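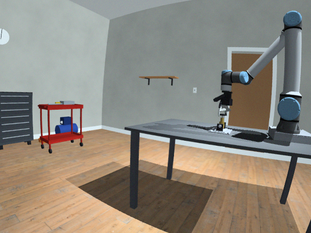

Film Exhibition and Programming
Handout 4: Booking a Repertory Season

Scope

This handout covers how a small theater selects, books and schedules older titles. First-run booking was covered in Handout 3 and follows different terms. Read the section on rights before attempting the worksheet.

1. Rights and materials

A booking requires two separate things: permission to show the film in public, and a copy fit to show. The two often come from different sources. A distributor may hold theatrical rights to a title and have no usable print or file. An archive may hold a good print and have no authority to license it.

Confirm the rights first. Ask for the territory, the format allowed and the end date of the license. A license that lapses in the middle of a run must be renewed before the remaining shows are announced.

Home video copies do not carry public performance rights. This applies to free screenings as well as ticketed ones. 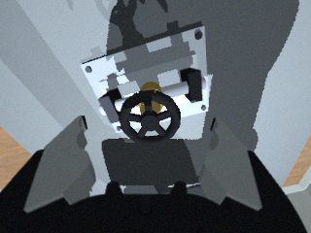

Materials should be requested in writing, with the aspect ratio, sound format, running time and subtitle language listed. Running times in old catalogs are unreliable. Where two versions of a film exist, state which one is being booked and use that version's running time in the printed calendar.

2. Terms

Repertory titles are usually booked in one of two ways. Under a flat fee, the theater pays a fixed sum per screening regardless of attendance. Under a percentage deal, the theater pays a share of the box office against a minimum guarantee. If the share comes to less than the guarantee, the guarantee is owed.

Shipping is charged separately. For prints it is normally paid both ways by the theater.

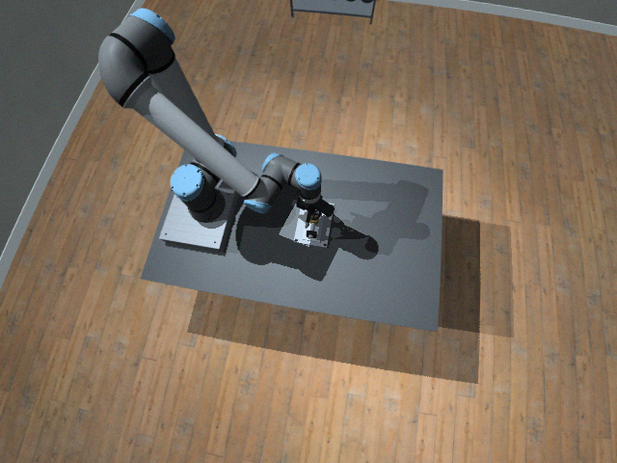

CASE STUDY: THE HEMMIN

The Hemmin is a single-screen house in Waltutell. Its January season consisted of 3 titles from the Ondent catalog, each shown 2 times. Total attendance for the season was 680. Box office receipts were $3,050, a low figure for that attendance, explained by the number of members admitted free.

Points to note:

Free member admissions count toward attendance and add nothing to receipts. Under a percentage deal, check whether the contract sets a minimum price per head. If it does, the amount owed may be higher than the box office report suggests.

Attendance and receipts should be reported per screening. A season total hides the difference between an early evening show and a late one.

The calendar gave one start time for the whole program, with shorts and feature combined. Patrons who wanted only the feature had no way to plan for it.
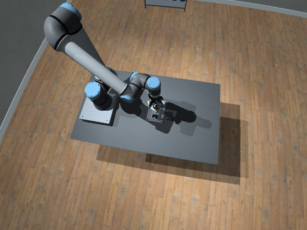
3. Scheduling

Place the least known title between two better known ones. Leave enough time between shows to clear the house and check the next file or reel. A second screening of the same title should fall at a different time of day from the first.

Worksheet

Using the Giltuveo catalog, draft a season on the same pattern as the case study. For each title give the rights holder, source of materials, format, terms and start times. Attach a one-page budget showing the attendance at which each screening covers its costs.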